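3.2 Shared tables and who wipes them

I came into this part of the study expecting to write about desks. Desks are where people spend their day, and most of the earlier work on office upkeep starts there. But once we had the logs from our first site, the Latedcombe office, it was pretty clear that the shared tables were where the interesting stuff was going on. Of the 3,768 wiping events we logged across all three sites, well over half happened on a table that belonged to no single person.

By "wiping event" I mean any stretch of cleaning on one surface with one cloth, however short. A quick swipe at a coffee ring counts, and so does a proper going-over before a client visit. I know that's a loose definition (I argued with myself over it for most of June), but the tighter ones I tried kept throwing out the little swipes, and the little swipes are most of what people do.

Tables with a glossy panel set into the top turned out to be their own category. People treat the dark, shiny part and the plain white part as two separate jobs, even though it's all one piece of furniture. The panel gets pressed on and rubbed, often with the cloth bunched up in a ball, and the white area around it gets a wide, lazy pass or nothing at all. Things left lying on the table, phones mostly, tend to get wiped around. Figure 4 has the kind of table I mean.
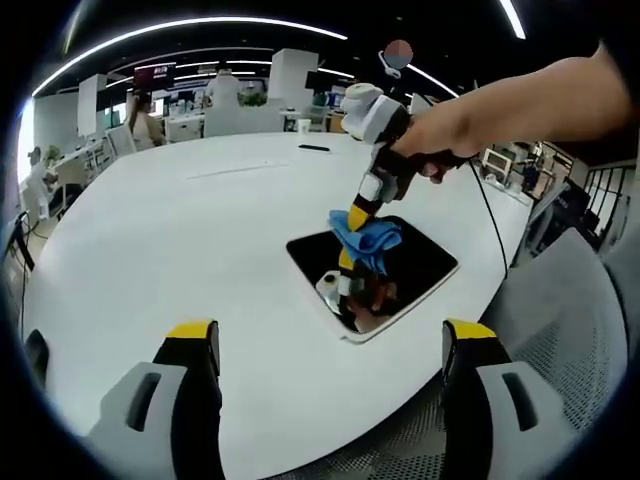

Figure 4. Wiping the inset panel of a white oval table with a blue cloth, open-plan office.

Illés objected, when I first presented this section, that I was giving the panel too much credit, and that any dark surface shows smears so badly that people would rub at it no matter where it sat. Fair enough! I went back and pulled the 152 events that took place on dark surfaces with no panel, mainly the side counters at Gastdale. Those did get more rubbing than the white ones, so the color matters. They didn't get the split treatment, though — people cleaned the whole counter in one go and walked off.

So my reading is that the edge of the panel does some of the work. It gives you a place to stop. In the short chats we had afterward, 46 people told us they'd "done the table" when the log showed they had only done the panel, and several were surprised when we brought it up. I don't think they were fibbing. The panel was the table, as far as they were concerned.

The Terkura site is harder to fit in. Its tables are all one finish, and the cloths hang on a hook by the sink, a fair walk from most of the seating. We got far fewer events there, and I can't separate the walk from the furniture with the data we have. Section 3.3 picks up the question of where the cloths are kept.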